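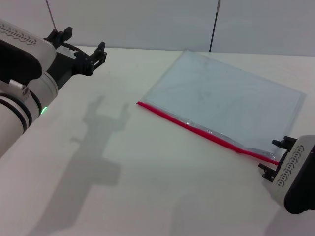
From: Bimla Upadhyay
To: allotments-list
Subject: Re: Water meter readings and the February bill

Thanks for sending the figures round. I've put my answers under your points so it's easier to follow.

> The bill for the Suklow Lane site came to 517 pounds, which
> is well up on the last one. Do we know whether this is an
> actual reading or an estimate? I can't make sense of the
> codes on the back page.

It's an estimate. The letter E next to the closing figure means the company didn't send anyone out. I went down and read the meter myself at 8.15 in the morning, and it stood at 1,047. The bill has us well past that, so we've been charged for water we haven't used. I have sent the reading in through the website and asked for a corrected bill. They say to allow 2 weeks.

Please don't pay anything until the new one arrives. The direct debit was cancelled when we changed banks, so it won't go out by itself.

> Also, is it true the trough by the lower gate has been
> leaking all winter? Someone on the Kashyap side told me
> it was running over when they went past.

The ball valve was sticking and I have changed it. The washer had gone hard and there was grit behind it. The old valve is in the shed if anyone wants the brass. I don't think it accounts for much on the meter, as the stopcock for that branch was shut from November until I opened it to do the repair. If you find the trough brimming again, turn the stopcock off (quarter turn, under the slab with the blue paint on it) and let me know.

> Last thing, what are we doing about rents for next year?
> If water is going up we ought to say so before people
> renew.

I would leave the rent alone and show water as a separate line. There are 49 plots, and half plots should pay half, which they don't at the moment. We could work it out from the corrected bill once we have it. The renewal letters don't have to go until the end of March, so there is time.

Two other things while I'm writing. The hose left across the main path has been coiled up and hung on the tap post by plot 12 — if it's yours, please take it home, as the connector is split. And the padlock on the top gate is stiff again. Oil is in the shed, on the shelf to the left. Please don't force the key, we only have one spare.

I'll write again when the water company replies.

Bimla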